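Publié le 12 novembre 2024
Par l'interne du troisième étage

Le fil de suture d'entraînement Braltdale, mon avis après presque un an

Bon, je vous avais promis un retour sur le fil noir de chez Braltdale, et plusieurs d'entre vous me l'ont réclamé en commentaire, alors allons-y ! J'ai ouvert ma première boîte en janvier et je viens d'entamer la troisième, donc je commence à avoir un avis un peu solide.

Pour situer : je fais surtout des points séparés. Je sais, le surjet va plus vite, c'est joli, tout le monde veut apprendre le surjet. Mais le point simple, c'est celui que je rate encore quand je suis fatiguée, et c'est celui que je travaille le soir (une heure, pas plus, après je fais n'importe quoi). Il me fallait un fil pas cher, qui tienne le nœud et que je voie sans me coller le nez dessus.

Pour voir, on voit. Le noir sur un tissu clair, c'est un vrai confort, surtout pour contrôler l'écart entre deux points et la longueur des brins. Avant j'avais le fil violet de Gruswood, très bien au demeurant, mais dès que la berge rougit un peu je perdais mes repères. Avec du noir je retrouve mes nœuds tout de suite, même quand ça a saigné autour.

La tenue du nœud, maintenant. Le fil est tressé, assez souple, il se pose à plat et il accroche bien. Un peu trop bien, même ! Au début je serrais comme une brute au premier passage et impossible de rattraper ensuite : les berges se chevauchaient, le point faisait un bourrelet, et il fallait couper et recommencer. J'ai mis deux bonnes semaines à doser. Maintenant j'approche les berges, je m'arrête, je regarde, et seulement après je bloque. 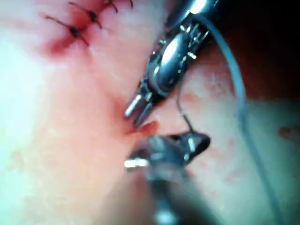

L'autre endroit où je l'attendais, c'est la fin de l'incision. Les premiers points, on a de la place, on est concentré, tout va bien. Vers le bas il reste toujours un petit bout qui bâille et on est tenté de tirer dessus pour gagner un point. Un fil trop raide ne pardonne pas du tout à cet endroit. Celui-ci reste docile et je n'ai presque plus de déchirures, alors qu'avec mon vieux stock Eklund j'en faisais une par séance – et pourtant je l'aimais bien, ce fil.

Côté défauts, il y en a quand même. Les brins courts s'effilochent si on ne coupe pas net, et mes ciseaux ne sont plus de première jeunesse. L'aiguille sertie est correcte sans plus : elle s'émousse vite, je la sens forcer au bout d'une dizaine de passages. Et le sachet, mais quelle idée, ce sachet ! Il s'ouvre de travers une fois sur deux et le fil sort en tire-bouchon. Je le tends doucement avant de commencer et ça passe, mais c'est agaçant.

Dernière chose, c'est bien du fil d'entraînement, c'est écrit sur la boîte, on ne s'en sert pas sur un patient. Je le précise parce qu'on m'a posé la question.

Est-ce que j'en rachèterai ? Oui, c'est même déjà commandé. Si vous débutez, prenez la petite boîte pour voir si la souplesse vous convient – certains préfèrent un monofilament et je les comprends, ça glisse mieux. Moi je reste au tressé pour le point simple. Pour le surjet j'hésite encore, je vous redirai.

À lire aussi
Porte-aiguille Vurkside : six mois d'utilisation
Le fil violet Gruswood, pour qui ?
Point simple ou point de Blair-Donati : par où commencer
Affûter ou remplacer ses ciseaux
Ranger son matériel de suture dans un petit studio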